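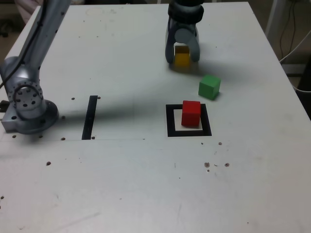

Block table, open day. Yellow in the gripper, green waiting, red in the square.

January 23, 2025

Open day is over and my feet hurt. Writing this up before I go home or I'll lose half of it, same as I did after the November one.

Doors opened at ten and we had people at the block table almost right away. The task was the same one we practiced all week: pick up a cube, take it to the black tape square, put it down inside, go back for the next. I had my doubts about using something so plain (Ferken had a whole bottling line running at their end of the hall, with lights), but people stayed! They like being able to guess what it's going to do next. One kid called out the color before every pick and was very annoyed when the arm went for a different one.

Hülya Kırmızıgül did the talking for the morning slot and I did the driving. She is so much better at it than I am. She starts with "what would you do with your eyes shut?" and gets people to feel around for a pen on the table, and by the time she gets to the gripper they're already on her side. I tried the same opening in the afternoon and a man just told me he would open his eyes. Fair enough.

Stuff that went wrong, so we fix it:

The approach height was too low on the first program I loaded. It was the old file, 761, from before we changed the fingers. Clipped the top of a cube and knocked it clean off the table. Swapped to 3395 and no trouble after that. Please, please delete 761 from the demo folder, or let me do it. I left it there for now in case somebody still wants the waypoints out of it.

Closing force. I had it at 100 percent out of habit and the cubes were picking up little dents on the sides. Hülya turned it down over lunch and the grip was still fine all afternoon. Write that on the card.

Red cube kept getting set down close to the edge of the tape instead of the middle. It's inside, so nobody in the crowd minded, but it bugs me. I think the place point got taught by eye. Teach it again with the pointer before the Skitero people come, they will ask.

The table top also needs a proper scrub, it's all scuffs and smudges and it looks worse under the hall lights. I wiped it down at lunch and it made no difference at all.

Visitors worth remembering: two women from Tiltex who wanted to know if it could pick up folded cloth. I said not with these fingers, and they said everybody tells them that, and then we had a really good talk about suction versus pinching for twenty minutes while the poor arm sat there paused. They're sending a box of samples. If it shows up with my name on it, open it, I'm out Monday.

Also a teacher who wants to bring a class in the spring. I gave her the office number. We'd need the stools back from storage and a lower spot for the stop button, I kept having to lean across people to reach it.

Front desk says 700 through the door, for the whole building. No idea how many of those got as far as us but my voice is gone, so plenty.

To do: new place point, force setting on the card, 761 out of the folder, more black tape (I used the end of the roll), return the extension cord to Woldemariam, it's the orange one under my desk.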